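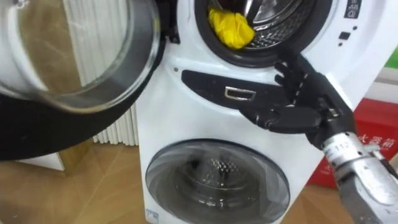 Yellow cloth in the top drum, door open

Subject: Re: [skasorier-quilters] Prewash or not, and the Grastska backing

On March 17, 2026, Lesego Pillay wrote:
> Hello all, I'm finally cutting into the fabric for my Grastska and I've
> got cold feet about the washing. The pattern says don't prewash, my mum
> says always prewash, and the lady in Gosavetti said it depends on the
> colour. I've got the dark red, two creams and the mustard for the
> border. Also, does anyone have a way of joining the backing that
> doesn't leave a great ridge down the middle? Mine is 4 metres off the
> bolt and I daren't touch it till someone tells me what to do.
> Lesego

Hi Lesego, and hi everyone,

Oh, the prewash question! I've changed sides on this more than once, so take what follows with a pinch of salt (Maureen, I know you'll disagree and I look forward to it).

For what it's worth I'd wash the lot. The dark red is the one that would worry me. I made a table runner from a red very like it, didn't wash it first, and the cream squares went a nasty sort of pink the first time somebody spilt gravy and it had to go through the machine. It was a present as well. She still puts it out at Christmas, bless her, and I still see the pink before I see anything else on the table.

Do the red on its own, cool, short cycle, with a couple of colour catcher sheets. If the sheets come out looking like ham, do it again. The creams can go in together. The mustard I'd keep separate for the first go, though I've never had a yellow run on me yet. Snip the corners off each piece before you wash, just a little triangle, and you won't get nearly so many threads knotted up. I used to pink all the edges but life is short and my pinking shears are blunt.

Don't tumble it till it's bone dry. Take it out while there's still a bit of damp in it and iron it straight away, pulling it square as you go. If you leave it in a heap overnight you'll be ironing those creases for a week, and I speak as someone who has left it in a heap overnight many, many times.

You'll lose a bit in the wash, so measure again before you cut anything. I lost 5 centimetres on the length of a Gosavetti cotton last February and had to piece the last border strip out of scraps. You can't tell unless you go looking for it, but I was cross all the same.

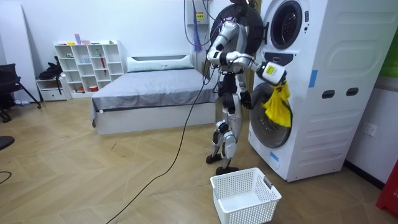
Now, the backing. I had exactly the ridge you're describing on my first big quilt and it drove me mad, mostly when I was sitting under it. What I do now is split it so there's no seam down the middle at all. Cut your length in half across, then cut one of the halves in two lengthways, and sew one of those narrow bits to each side of the wide bit. You end up with two seams, well away from the fold line, and the whole thing lies much flatter. Take the selvedges off first! They're woven tighter than the rest and they pucker. Press the seams open, whatever you do on the front.

Half-inch seams on the back, by the way, even though everything else in the Grastska is a quarter. I know the pattern doesn't say so. The pattern doesn't say a lot of things. There's a mistake on page 4 too, where it tells you to cut 45 of the small triangles and the diagram plainly needs more than that, so lay a block out before you get carried away with the rotary cutter. I think Tiwari put a correction up on their site at some point but I couldn't find it when I looked last night. Has anyone got it saved?

On thread, I'd go for a cream all the way through, top and bobbin. I know people like to match the red but then it shows on everything else. A 400 metre reel won't get you through the quilting, so buy two while they've got the same dye lot in.

And please bring it along when it's at the flimsy stage, I'd love to see that mustard next to the red. I nearly bought it myself and then went for the grey like a coward. If you want to borrow my big table for basting you'd be very welcome, it saves the knees, and I've got more curved safety pins than any one person should own. You'd have to put up with the dog, who thinks wadding is for him.

Two other bits while I'm typing. The long ruler left behind after the last sewing day is at mine, it's the one with the masking tape on the end. And could whoever has the library copy of the feathers book let me know if they've finished with it? No rush, I've got three tops waiting to be quilted and haven't so much as bought the wadding.

Love to all,
Bridie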